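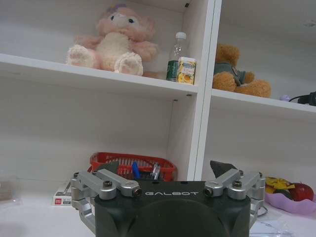
*Pink bunny with the purple bow, upper shelf, left side.*

## Edgate wrap moving over to Zomeck: stay put or go?

**mallee_root wrote:**

Hi all, long-time reader and only an occasional poster, so please be gentle with me. I've had a non-super investment account on the Edgate wrap since before the kids finished school, set up by an adviser who has long since retired to grow olives. It's been fine. Clunky, but fine. Then in February I got the letter saying the platform had been sold and everyone would be moved across to Zomeck, with a new account number, a new login and (of course) a new fee schedule.

The bit that got me was the fee page. My admin fee has been a percentage with a cap, and as far as I can work out the new one is a flat $93 a month for anyone in my band, plus a separate charge if you hold direct shares as well as managed funds, which I do. I've read it with my glasses on and with my glasses off and I still can't tell whether the share charge is per holding or for the lot.

My adviser these days is Veerle Nijs at Cornolari and she's lovely, but she's asked me to sign a fresh fee consent before she does any comparison work, and I'd like to walk into that conversation knowing a bit more than I do now. Has anyone already been moved? Is it worth the bother of going to a different platform, or do I just let it happen to me?

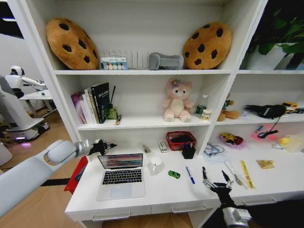 **brolga_bev wrote:**

Mallee, I was in the first lot to be moved, so I can tell you how it went at our end. The holdings came over in one go and everything was there, which was a relief after the stories I'd heard. What didn't come over was the cost base history. The balances looked perfect and then I clicked on the tax tab and every single parcel had the transfer date on it, as if I'd bought the whole portfolio that morning! It took three phone calls and a very patient young man in their support team, and it was fixed in the end, but please, please download your old tax reports before the old login shuts. All of them, every year you can get. I put mine on a memory stick and printed them as well, my daughter thinks I'm hopeless but there you go.

On the share charge, mine is for the lot. I'd still get it in writing because there seem to be a few different versions of that fee page floating about depending on who your adviser's firm is.

**tindo wrote:**

Going to be the grump here. $93 a month is daylight robbery for holding a spreadsheet on somebody's behalf, and I'd be out the door. Sell the managed funds, get the cash in your bank, buy a couple of broad ETFs through an ordinary broker and be done with the whole wrap business. I did it when I left Van Loon and I've never missed it. You also lose the adviser fee that gets skimmed off the top, which people forget to count.

**brolga_bev wrote:**

With respect, Tindo, that's fine if you've got no gains sitting there! If Mallee's been in since the kids were at school there could be a dirty great capital gain, and selling the lot in one financial year is how my brother-in-law ended up with the tax bill he still brings up at Christmas. Moving the holdings as they are (in specie, they call it) is a different kettle of fish. Same owner, same units, generally no sale as far as the tax office is concerned, although Mallee should check that with an accountant and not with me.

**tindo wrote:**

Fair point on the gain, I'll give you that, and I should have asked about it. But in specie only works if the new mob offers the same funds in the same class. Half of mine at Van Loon were in a wholesale class nobody else would take, so I was stuck selling those regardless. And they charged me for the shares, one by one. I don't think people should stay somewhere expensive out of fear of a form.

**mallee_root wrote:**

Thank you both, and no offence taken by anybody I hope! To answer the question, yes, there's a gain, and a fairly healthy one on two of the funds. The bank shares came from Mum's estate and I have a folder somewhere with what the accountant worked out at the time. I shall be turning out the study this arvo to find it.

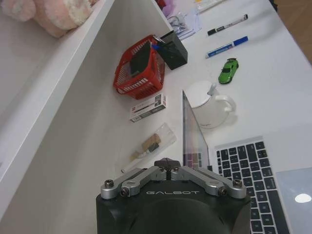 *White desk and the GALBOT gripper.*

I rang the Zomeck line this morning while the kettle was on and got through quicker than I expected. The share charge is for the lot, as Bev said, and they've emailed it to me so I've got it in black and white. The other thing the woman mentioned, which I'd completely missed, is that they want a minimum of $1000 left in the cash account at all times, and if you dip under it they'll sell down something to top it up. She said you get 14 days' notice and you can choose which fund they sell. If you don't reply, they take it from the biggest. I could see that catching out anyone who draws a regular income from theirs.

She couldn't tell me anything about the cost base problem. Very polite, said she'd make a note.

**paperbark77 wrote:**

Hello from the other side of the desk. I do admin in an advice practice (not Cornolari, and I won't say where) and we've been living and breathing this migration, so a few things that might help.

Your adviser asking for a new fee consent is completely normal. The old consent generally names the account the fee comes out of, and yours is about to have a new number. Without a fresh one the deduction stops, and then everybody's in a muddle. Signing it doesn't commit you to staying on the platform. What I would do is ask whether the comparison is included in the ongoing fee or charged on top, because that differs from firm to firm and it's a perfectly reasonable thing to ask.
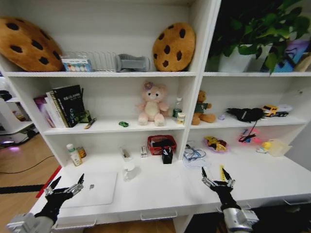 The second thing is timing. If you're thinking of leaving, decide whether you want to go before the move or well after it. The clients who've had the worst run with us were the ones who lodged a transfer out in the same few weeks the platform was being switched over. The request was sitting in the old system, the holdings were already in the new one, and a distribution landed in between for good measure. It all got sorted but I've got a few extra grey hairs for it.

Third, there's an exit charge on the old schedule. Edgate had it at $155 for a full transfer out when I last looked at it. The new schedule words it differently, so ask them which one applies to you and get the name of the person who answers.

And Tindo, I do take your point about cost, but for people with a mix of funds, inherited shares and an income stream to manage, the one annual tax statement is worth a fair bit. I see what comes in from clients who do it themselves. Shoeboxes, mostly.

**tindo wrote:**

I'll have you know mine is a biscuit tin.

Still reckon it's too dear. A flat fee hurts the smaller balances most and it suits the bigger ones very nicely, so the answer really does depend on what Mallee's got in there, and I wouldn't put that on a forum. Take the yearly fee, add the share charge, add the adviser, and work it out as a percentage. If it starts with a one I'd be having a serious think.

**mallee_root wrote:**

Did the sum. It does start with a one, just. Hmm.

I found Mum's folder too, it was under the Christmas wrapping paper. So the plan for now is to download every report I can get my hands on tonight, sign Veerle's consent, ask her whether the comparison costs extra, and hold off on any transfer until the dust has settled. If it still looks dear after the first full statement then I'll look at moving the shares out on their own and leaving the two funds with the big gains where they are. Paperbark, would that count as a partial transfer, and is there a charge for that as well? I can't see it on either schedule.

**paperbark77 wrote:**

It would be a partial, yes. I don't have the new schedule with me at home but I'll look it up when I'm next at work. Ask them whether you can keep the account open with funds only, too, and whether the share charge drops off straight away or at the end of the quarter.

**brolga_bev wrote:**

Good plan, Mallee. And when you download the reports, open a couple afterwards to make sure they're all there, the one I saved first was only page one.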